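I've had the Pruda finger kit on my bench for most of a month now, so it's time I wrote it up properly. I sell these (full disclosure, this is my shop page!), but I was a customer of Granström for years before I started stocking their stuff, and I still get grumpy when a product page leaves out the annoying parts. So you're getting the annoying parts too.

## Pruda Small Parts Finger Kit, by Granström

The short version: it's a set of swap-on fingers and pads for parallel grippers, made for picking up small, smooth, slippery things. Buttons, lenses, pills, beads, game pieces. If you've ever watched a perfectly good gripper squirt a glass bead across the room, you know who this is for.

**What's in the box**

- 2 slim fingers, left and right, marked on the inside face
- 10 soft pads, press-fit
- mounting screws and a hex key (short, kind of fiddly, use your own if you have a nice one)
- a printed card with the torque values
- a download code for the Jurotbridge plug-in

**Price:** $713 for the kit, $85 for a refill bag of pads. Shipping is extra and I charge what the carrier charges me.

### How it goes on

Two screws per finger, and then you set the open and closed positions again in your gripper software. Please do that second part! I skipped it the first time and spent an evening wondering why everything was getting pinched a hair too late. The fingers are longer than most stock ones, so your tool center point moves down as well. Measure it, type it in, then do a slow dry run with your hand near the stop button.

The pads press in with your thumb. Getting them back out is harder, and I've taken to using a plastic guitar pick, which works great and doesn't scratch the slot. Granström sells a tool for it. I don't stock the tool. Get a guitar pick.

### The Jurotbridge plug-in

This is the software half, and I went back and forth on how I feel about it. It gives you a simple pick-and-place screen where you teach a pickup spot, a grid, and a drop height, and it works out the rest of the moves. For anything laid out in rows it's lovely, I had my first tray program going before lunch. Picking out of a heap is another story. The plug-in will do a blind dip, close, lift and check the finger gap, and if the gap says "nothing there" it tries again a little to one side. That's all the cleverness you get. If you want it to see the pile, you need your own camera and your own code, and the plug-in will take the coordinates you hand it.

The manual is also pretty thin on error messages. Eliécer Mamani has been putting together a list of what they all mean, and I'll send it to anyone who buys the kit from me.

### What I like

The pads! They're soft enough to forgive a bad angle, and they wipe clean with a damp cloth. The fingers feel stiff, with none of that springy wobble you get on the cheap printed ones. And the whole swap takes me less time than making coffee, now that I've stopped losing the screws.

### What I don't

The pads wear on the tip first and you can't flip them around, so you end up tossing a pad that's mostly fine. The older Prilell fingers had pads you could turn, and I miss that every time I open a refill bag. I've asked Granström for it. Torbjørn Lunde over there wrote back very politely that it's "on the list," so who knows.

The kit also isn't rated for anything wet or oily. If your parts come out of a wash, look at suction first and write to me before you spend the money.

### Will it fit your gripper?

It bolts straight to most parallel grippers with the common two-hole finger pattern. Send me a photo of your finger mount with a ruler next to it and I'll tell you before you order. Returns are fine if the pads haven't been used, and I'll swap a kit for a different hole pattern at no charge.

Next restock lands in July. If the button says sold out, drop your email in the box and I'll hold one for you.

### Go stones

Round, glossy, domed and piled up in a bowl, so just about the meanest small part I can think of. 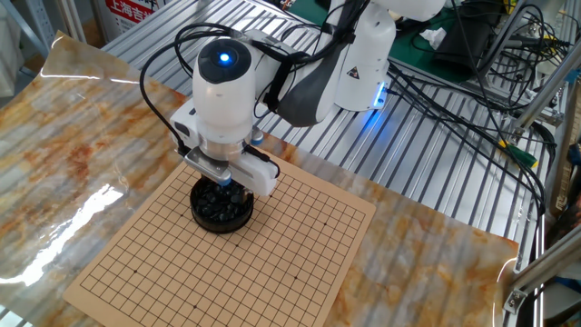
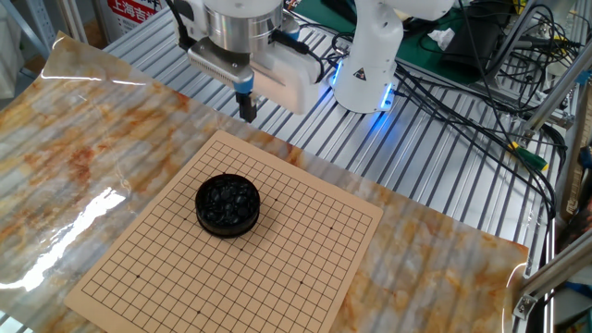 **Can I use the fingers without installing the Jurotbridge plug-in?**

Sure, the fingers and pads are plain hardware and run fine with whatever software your gripper came with. You'll just teach your positions by hand, and the download code stays good if you change your mind later.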